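Stoto puts two hand-held grippers through a laundry pile in Kostelby

Aug 12, 2018

Stoto has finished its first round of side-by-side gripper trials in Kostelby, and the results are more fun to read than we expected from a test made up of towels and bed linen. The team compared two hand-held tools on the same set of household cloth, logging 1093 grasps between them, and the simpler of the two came out well ahead on the hard stuff.

The hand-held tools carry the same fingers and linkage that would later go on an arm, but a person moves them. That takes the arm out of the question for now. If a towel slips, the fault lies with the fingers, the pads or the way the grip was lined up, and the team can swap a part and try again in minutes.

Both tools use two fingers that close toward each other. The first, from the Nimach workshop, has a plain black housing, pin-jointed links and narrow blue pads. The second is Stoto's own older design, with wider pads and a softer spring. Each one was tried on thin sheets, pillowcases, dish cloths and terry towels, picked up by an edge, by a corner or by a fold in the middle.
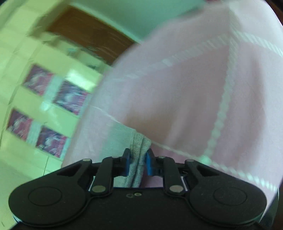 Terry cloth was where the gap opened up. The loops give a pad something to bite on, but they also squash, and the wide pads tended to ride up over a thick fold and let it go once the cloth was lifted. The narrow ones pressed into it and stayed put. Out of 306 towel lifts with the Nimach tool, only 9 ended in a drop, and most of those came when the fold was caught right at the finger tips.

Thin sheets told a different story. A single layer is easy enough to hold, but swinging a big sheet around pulls hard on a small patch of fabric, and here the older gripper's wide pads did a little better. They spread the load, and the sheet turned less in the grip. The team would like to have both qualities in one finger, and a pad with a narrow tip and a broader base is already on the bench.

The camera got its share of attention as well. It looks out over the fingers through a very wide lens, which is great for keeping the pads in view while also catching the room behind them. Fast moves are the weak spot. A sheet that is shaken out quickly turns into a smear, and it gets hard to tell where the edge of the cloth is. Stoto tried shorter exposures in the later sessions and says the edges came out cleaner, though darker rooms then needed an extra lamp.

One small finding will please anyone who has built a linkage at home. Tightening the pivot screws a quarter turn too far made the fingers close unevenly, with one pad landing before the other and pushing the cloth aside. A check of the screws is now part of the routine before every session.

The work started in February under the name Metwally, with a much smaller pile of cloth and a gripper that could barely hold a pillowcase. Getting from there to almost 3000 recorded grasps, counting all the early practice runs, is a big step for a small group, and it gives them a solid base to compare new parts against.

Next up is the same cloth with the fingers mounted on an arm. Stoto plans to keep the lift heights and the fold types unchanged so the numbers can be set next to each other. The drawings for both sets of pads will be shared once the new tip has been tested, and we can't wait to print a pair!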